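Catalina Acuña
A few of you asked what I've been up to since moving over to the Teven project, so make yourselves a cup of tea, this is going to be a long one (sorry in advance to anyone who only follows me for the allotment).

The short version is that I spend my days collecting examples for a robot arm to learn from. I guide it through a small job, it records everything it felt and did along the way, and then I set the job up again slightly differently and we go round once more.

Our target for this first batch is 1000 examples of pressing a Lego brick onto a baseplate. We passed 800 just before lunch and I did a little dance by the kettle!

Why Lego? Well, it's cheap, it's the same size every time you buy it, and it is surprisingly fussy about how you push it down. A tiny bit off to one side and the brick rocks on top of the studs without going in. You and I feel that in our fingers straight away and give it a wiggle, and the wiggle is the bit we'd dearly love the arm to pick up.

Which brings me to my favourite argument of the month. When I started, I threw away every attempt that went wrong – wonky brick, missed stud, the lot. I wanted a lovely tidy set. The first model we trained on it was hopeless the moment anything slipped, poor thing, as it had never once seen anybody recover from a mistake.

So now the messy ones stay in, as long as I get the brick home in the end. I add a note saying "recovered" and carry on. 400 of the examples so far have that note, and I'm rather fond of them.

The ones I still bin are where I've let go too early or forgotten to start the recording. The second happens more than I'd like to admit, mostly after 4pm.

I thought you might like to see the business end of it as well, cables and all.
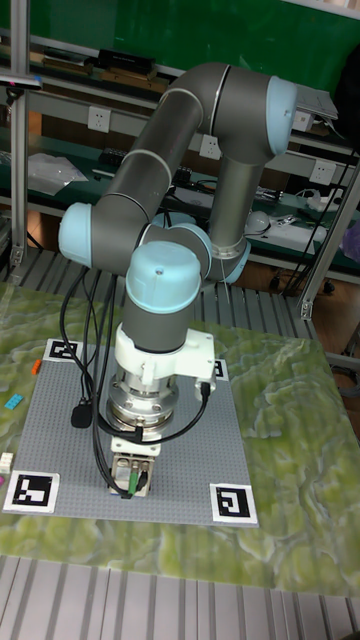

Gripper over the baseplate, with a few bricks along the left edge. The silver cylinder above the gripper is the force sensor.

The black and white squares at the corners are markers, by the way, and I've been asked about those more than anything else. They let the software work out where the plate is, so if I nudge it with my elbow (I do) we can find it again without measuring everything from scratch.

And yes, the tabletop really is that green and cream swirly pattern. I've grown to like it, it's a bit like working on top of a map.

Things I've learned that might help anyone starting their own collection: change the starting position more than feels necessary, write your notes while the attempt is fresh, and stop for the day when you get bored. Bored examples all look the same – I found a whole run of mine where I'd come in from exactly the same angle every time.

Next up is 3 new brick shapes, and then we compare with the Orkdale lot, who've been doing something similar with plugs. I'll post how it goes once the training has run. Off to do a few more before home time x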